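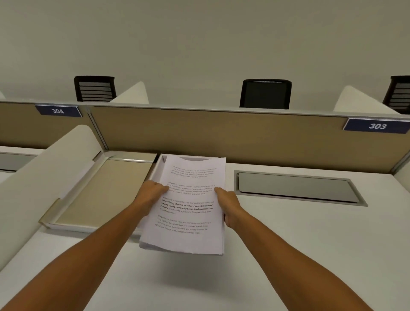

Festalus Walks is hiring a tour coordinator and field guide for its small-group trips in the Indian Ocean islands. The job is part travel and part desk work, and applicants should be comfortable with both. Between trips you will prepare printed route notes for each group, and that means handling thick stacks of white paper as well as booking ferries and guesthouses. The position is full time and starts in August.

We run walking and village-stay trips for groups of up to 19 travelers. Each trip has 2 staff: one guide who leads and one coordinator who handles rooms, meals and transfers. You will be trained for both roles and will switch between them during the season.

What you will do
Meet groups at the airport and ride with them to the first guesthouse
Lead day walks of up to six hours on marked trails
Keep the trip ledger and send it to the office every Friday
Write and update the text of the route notes
Answer traveler emails before and after each trip 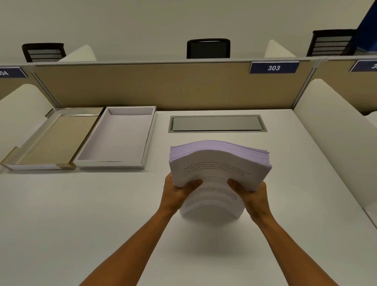 Route notes in print, with a page on village life.

What we ask for
Two seasons of paid guiding or tour desk work, in any country
Good spoken and written English, and working French
A current first aid certificate, or willingness to take the course before you start
A driver's license valid for passenger vans
Being away from home for up to 19 nights at a time

You do not need to know the islands already. New staff go out on one full trip with Elias Sfeir, our lead guide, before they take a group. Bookings are kept in Skulix. We will show you how to use it.

Pay and conditions
On trips we pay $279 per day, with room and meals covered. Office days are paid at a lower rate, which we will give you at the first interview. Flights from our Orkent office are paid by us. You get six weeks off a year, most of it outside the walking season. Boots and a rain jacket are replaced every second year.
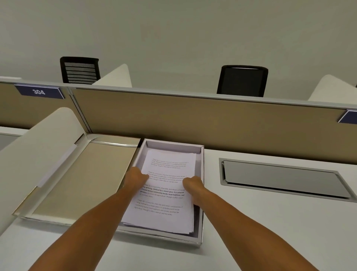

Stacking printed pages at the desk.

How to apply
Send a resume and one page about a walk you know well, written for someone who has never done it. Please include the distance, the hard parts and where to get water. Address it to Sandamali Abeysekara, Staffing, Festalus Walks, Orkent. First interviews are by phone and second interviews are at the office. Travel costs for the second interview are refunded with a receipt.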